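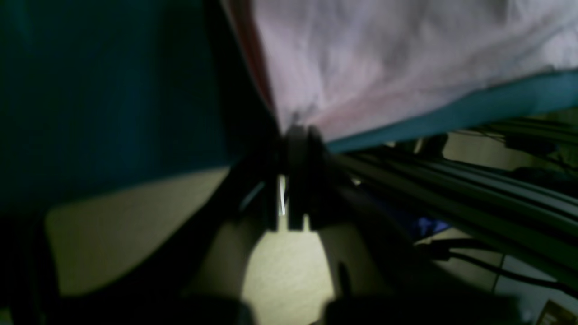 Home Shop Laundry & Linen Interviews Contact

A flat place to fold: Sajib Mondal on T-shirts, cloth and clamps

Sajib Mondal has folded T-shirts for a living, on and off, for most of his adult life. He started in the back room of a uniform supplier called Skanent, moved to the returns counter at Mercado, and now runs a small wash-and-fold service named Fostach. He also gives evening classes to people who want to get through their own laundry faster. I met him after one of them and we talked for an hour over a table covered in other people's shirts.

I asked him first what most people get wrong.

"The surface," he said. "They fold on the bed. A mattress gives under your hands, so every time you smooth the shirt you push a dent into it and the cloth follows the dent. Then they fold against their chest, standing up, and the shirt hangs crooked from the first fold on."

His own rule is a board or a long table at hip height with a cloth pulled tight over it. He doesn't like a bare tabletop. A cotton shirt slides on varnish, he says, and you end up holding it with one hand when you need both. A matte cloth grips the shirt just enough.

The cloth has to be fixed. Mondal tried pins, which caught on knits, and then double-sided tape, which left a line of glue that he was still scraping off in July. Now he tells people to buy clamps from a hardware store and put them on at the end of the board.

"Pull it, clamp it, pull it again," he said. "If you can pinch up a fold in the cover, it's too slack. You'll be smoothing the cover all day and thinking it's the shirt."

Color matters to him more than I expected. He wants a cover that is clearly darker than most of what goes on it, so that the outline of the garment is easy to see. White on white is the worst. He had a cream cover for years and kept missing sleeves that were folded under.

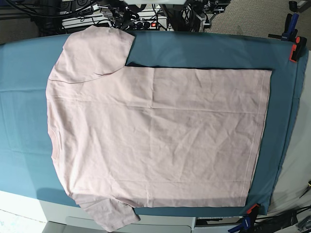
Once the shirt is down, he spends longer on laying it out than on folding it. He starts at the shoulders, takes hold of both seams and gives the shirt one short tug sideways. After that he goes to the hem and tugs toward himself. The sleeves come last. He likes to work with the shirt lying sideways along the board, collar at one end and hem at the other, which gives him the whole length without having to lean.

What if the board is too narrow for the sleeves?

"Let them hang over. It's fine. The sleeve is going to be folded in anyway. What you want flat is the body. People fuss with the sleeves and drag the body out of line doing it."

He doesn't chase every wrinkle either. Small creases in a cotton T-shirt will mostly settle in the pile, in his experience, and the ones that don't would have needed an iron. He looks for long folds that run right across the body, because those set hard if they sit in a drawer for a month. For these he uses the side of his hand, going from the middle out.

We got on to the fold itself. Mondal teaches one method and is a little tired of being asked about others. Bring one side in to a line halfway along the shoulder and turn the sleeve back on itself. Do the same on the other side. Then fold the hem up to just below the collar, and fold once more. He leaves a gap at the collar on purpose. If the hem goes all the way up, he says, the neck gets bent and the shirt comes out of the drawer with a bump at the throat.

At Skanent he was expected to do 100 shirts in a shift along with his other work. His best day there was 2,303 pieces, but that was a team of 19 before a big delivery, and he laughed when I wrote it down. "Put that it was the team," he said. "My wrists weren't that good even then."

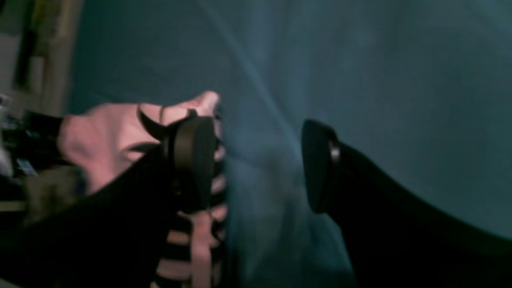

Speed comes from the hands traveling less, in his view. He keeps the unfolded shirts on the left and the finished ones on the right, and he never turns around. He picks up each shirt by the shoulders if he can find them. If he can't, he takes any edge, lifts it and lets the weight show him where the rest is.

He is firm about grip. New students clutch the fabric in a fist, and when they let go there is a star of creases where the fist was. He has them hold with the thumb and the side of the finger, near a seam where the cloth is stronger, and open the hand fully when they let go.

Does he fold his own laundry this way?

"The T-shirts, yes. Socks go in a box."

For anyone setting up at home, he suggests starting with a spare flat sheet and 2 clamps, adding more if the cover creeps. Wash the cover by itself the first time in case the dye runs. He gets his from Hitatis, a fabric wholesaler near his shop, and buys the ends of rolls, so the color changes every time he replaces one.

His next class is full. He is keeping a list for the one after that, and asks people to bring six shirts of their own, clean and not ironed.

Get new interviews by email. Enter your address to subscribe to our newsletter. You can unsubscribe at any time.

Contact us | Copyright 2022 | All rights reserved | Back to top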